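The Bracket Number

Four in the morning and the number was still wrong.

Too good, I mean. Wrong because it was too good. Dinesh Mollah had it up on the big monitor in the Rernico annex, white on gray, and he'd been eating cereal out of the box and looking at it since midnight. 2,000 grasps on the license plate bracket. Misses: 10.

"Run it again," I said.

"I ran it again."

"Run it a different way."

He shook the box at me. Empty. Paper due at noon, Pallomville time, and Pallomville was two hours behind us, so call it ten hours. Ten hours to figure out why a hand that couldn't hold a bracket in March was holding it in May like it was born to.

Some background, quick. The method was Dinesh's. He called it settling. Everybody else in the field was teaching the hand to look first, plan the grip, close. Big network, pretty pictures, close the fingers where the picture said. Fine for a mug. Terrible for a flat part on a flat shelf, nothing to get under. Settling skipped the plan. Hand goes out open, fingers spread, comes down soft till something pushes back. Then it waits. A quarter second, doing nothing, reading the joints. Then it picks which finger drags and which finger hooks. All the cleverness was in the wait.

I hated the wait. I was the one who had to defend it to Clatasano, who paid for us, and Clatasano made parts for cars and did not love the word wait. They'd sent a man in February who stood with his coat on and said, so it's resting. Dinesh said it's listening. The man wrote something down. I never found out what.

Anyway. The number.

"What changed," I said. I'd said it maybe every hour. "Since the last bad run. What changed."

"The wait went from a tenth to a quarter."

"And that's it."

"New pads on the fingers."

"You didn't tell me new pads."

"I told you. You were on the phone with the airline."

I had been on the phone with the airline. OK. So two changes, and a paper that gave credit to one of them. I sat down on the floor with my laptop on my knees, because the chairs were all in the other room for somebody's thesis party.

You have to undertand how badly I wanted it to be the wait. Six months of my life in that quarter second. If it was the pads then we'd spent a grant discovering that rubber is grippy.

"Do we have old pads," I said.

Dinesh was already opening drawers. Screws, tape, a sandwich bag of dead batteries, somebody's retainer. The old pads were in a coffee tin on the windowsill. Hard little things, shiny from use. He held one up to the light like a jeweler.

"251 runs," he said. "That's what we can fit. Before we have to start writing."

"Why 251?"

"That's what fits."

So we went down to the floor. It's another building, you go out past the loading dock, and it was that dark blue time with the birds starting. Cold for May. Dinesh in sandals. He had the tin in one hand and his badge in his teeth.

Swapping pads is a miserable job. Tiny screws, every finger, and you can't get the thumb one without lying on your side. I did the thumb. Dropped the screw, found it in my sleeve. He typed. Wait to a quarter, pads old. If the number held, it was the wait. If it fell over, it was the pads and we could both go and sell insurance.

First run. The arm went out. Open hand, down, touch.

The wait.

Listen, it is not long. Say the word "Tuesday" in your head and it's over before the s. But you stand there at that hour and it goes on and on, and you think about your mother, and whether you left the stove on, and why you didn't do something with plants. Then the first finger dragged and the second one hooked and up came the bracket, level as a tray.

"One," said Dinesh.

We didn't talk much after that. Up, down, log it, reset. The arm nudged the part a little crooked each time before the next go, that was in the script, so it could never learn just the one spot. The sun got in under the dock door. I found half a granola bar in my jacket and gave him the bigger half and he didn't notice, he just ate it, eyes on the hand.

First miss came early. The finger dragged, the hook came late, and the bracket skated and stopped. My stomach went with it.

"One miss," Dinesh said. "One's allowed."

Then a second one pretty much right after. He didn't say anything about that one.

I went outside. I told him I needed air, and I did, but mostly I couldn't watch it. I sat on the dock and started the email to Clatasano in my head. Dear all, in the interest of full disclosure. Dear all, we have learned a great deal about rubber. A truck came by and the driver waved and I waved back like a person with a normal job.

When I went back in he hadn't moved. Same spot, same sandals. He held up his hand flat at me, meaning don't talk. So I didn't. I stood behind him and read the log over his shoulder. Hit, hit, hit, hit. All the way down the screen and up off the top of it.

"Still two?" I whispered.

"Three. There was one while you were out. It was my fault, I bumped the table."

"You have to count it."

"I counted it."

That's the thing about Dinesh and I don't think I ever put it in any letter I wrote for him, and I should of. He'd been up all night, the whole thing hanging on it, alone in a building, and he bumped the table and he counted it.

We finished a little after nine. Same three misses. I did the percentage on my phone and then did it again with my thumbs shaking. A shade worse than with the new pads. A shade. And miles over anything from March.

"So it's mostly the wait," I said.

"It's mostly the wait."

"And a little bit the pads."

"Put that in," he said. "Put in a little bit the pads."

I put it in. A whole new table, three rows, wedged in above the references with the margins pulled. We had to cut the paragraph I liked best, the one about people's hands, how you reach for your glasses in the dark and your fingers stop for a second when they land. He'd said it was poetry. It went. Everything pretty went. The figure went in last, over my dead body, because he wanted the diagram and I wanted the hand.
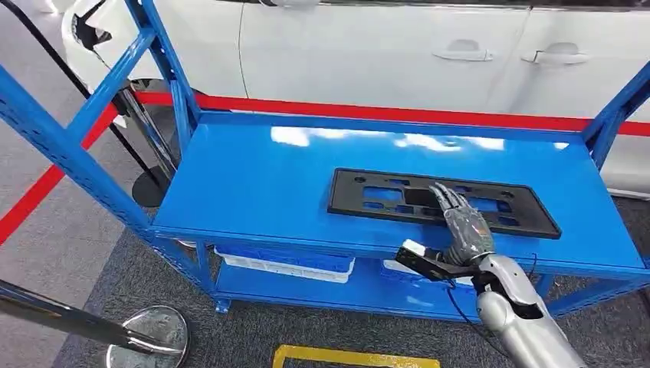 Sivakumar wrote back from the review side that the wait was the only part of the paper worth printing, and that we had buried it under a plotting exercise, and had we tried it with a cloth, or a cable, or anything at all that didn't push back. We had not. I read it to Dinesh off my phone in the parking lot, weeks later, him leaning on his car with the keys out.

"That's a good question," he said.

"It's a rejection, Dinesh."

"No, read the end."

I read the end. Accept, with changes. I'd stopped scrolling too soon. I have always been like that, I get to the mean part and figure it's the end.

He was already not listening. He had his hand out over the hood of the car, fingers spread, lowering it. Touched the metal and stopped.

"A cloth gives," he said. "So you'd never get the push. You'd wait forever."

"So you put a limit on it."

"Or you listen for something else." He did it again. Down, stop. "The slide, maybe. Sideways. You'd have to move a tiny bit while you wait."

"Then it's not a wait."

"No," he said, very happy. "It's something else."

I want to say I was happy too. I was tired. I had a sister getting married and a lease running out and a job offer in my inbox from a place where the arms just painted doors, all day, same door. I'd had it open for a week. I hadn't told him. I'd rehearsed telling him a few times in the shower and in every version he was decent about it and that was worse.

"How many runs would it take," I said. "For the cloth."

He squinted. I could see him doing it, hours in a day, resets, the fingers cooling down between.

"2,524," he said.

"That's what fits?"

"Before August. That's what fits."

A woman came out of the building with a stroller full of circuit boards, and we moved over to let her by. Dinesh took his sweatshirt off. Gray thing, bleach spot on the sleeve, he'd worn it all winter. He folded it in half and laid it on the hood and stood back and looked at it, then rumpled it up a little with one finger so it wouldn't be too easy.

"You do it," he said. "Close your eyes. Tell me when you know what it is."

I put my bag down. Closed my eyes, put my hand out, fingers open. Warm coming up off the engine. I went down slow, slower than I needed to, and I couldn't have told you when I got there, only that at some point I was already touching it.

"Now," I said.

"How'd you know?"

"Hang on," I said. "Let me do it again."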